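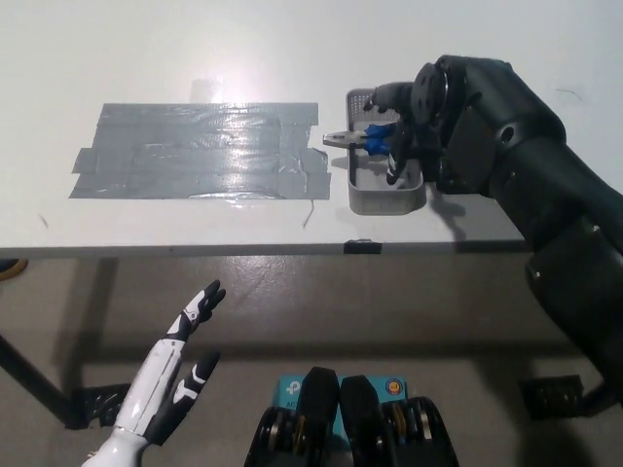

Giltitholm Workplace Reps Project
Second progress report to the Barbier Fund
July 2023

You asked for a plain account of where the money has gone and what it has bought. I have tried to give one, and where I think the figures flatter us I have said so.

The grant pays for my post and for paid release so that shop stewards at the Rumex and Tudov sites can be trained. The aim in the original bid was 100 trained reps by the end of the second year. Lesia Dmytriv, who ran the project before me, wrote that number into the bid and has since told me she picked it because it was round.

Training

We have delivered the basic reps' course at both sites. Attendance on the first morning was good and fell away after lunch, more so at Tudov, where line managers had agreed to release people for the full day and then rang them at noon asking when they would be back. The release agreement says nothing about what happens when a manager does this. I raised it with personnel in April and was told it would be "picked up locally". It has not been.

The last report counted everyone who signed the morning sheet as trained. I have stopped doing that. From now on a rep is counted only if they stay to the end and then take on at least one case or safety inspection within the following quarter. This will make our numbers look worse in the next return, and I would ask the Fund not to read it as a collapse.

Charmaine Jacobs taught the grievance and disciplinary sessions and these were the best received. The session on reading company accounts was not. It was too long, the handouts were three years old, and most people wanted to know about sick pay.

Membership

The branch newsletter has claimed that the project brought in new members at Rumex. Membership there did go up. It went up in the same weeks that the company announced its plan to change the shift pattern, and I suspect people joined on account of the shifts. I have no way of separating the two and do not think we should claim the rise as ours.

At Tudov membership is flat. Agency staff now do much of the night work and very few of them are members. The bid hardly mentions agency staff, which looks like a serious gap.

Recognition and the joint forum

The joint forum between the union and Rumex management has met twice. Minutes exist for both meetings. The first agreed to set up the second, and the second agreed that the shift proposals fell outside its remit. Rocío Cantero, who leads for our side, still believes it is worth having and points out that we had no forum at all before. She may be right. My own view is that a third meeting with no shift pattern on the agenda would be a waste of release time, and I have told her so.

Money

Spending on release is under budget, for the poor reason that fewer people were released than planned. Travel is over, mainly the journeys between the two sites. We printed 2,000 copies of the rights-at-work leaflet. A good many are still in boxes in the branch office, and I would not reprint when they run out. Gunnel Sundqvist has checked the accounts and her signed statement is attached, with one query about a room hire invoice that we were charged for and are disputing.

What we would like to change

We ask the Fund's permission to move the unspent release money into evening sessions for agency and night staff at Tudov, paid at their normal hourly rate. Teresa Barros has offered to run a trial of these in the autumn. I can't promise they will work — similar sessions were tried before the project began and were poorly attended, though they were unpaid and held on the far side of town.

We would also like to drop the target of 100 and replace it with a count of active reps in each department. There are departments at both sites with no rep of any kind, and the present target gives us no reason to go looking for one there.

The next return is due at the end of the quarter. If the forum has discussed the shifts by then, the minutes will be sent with it.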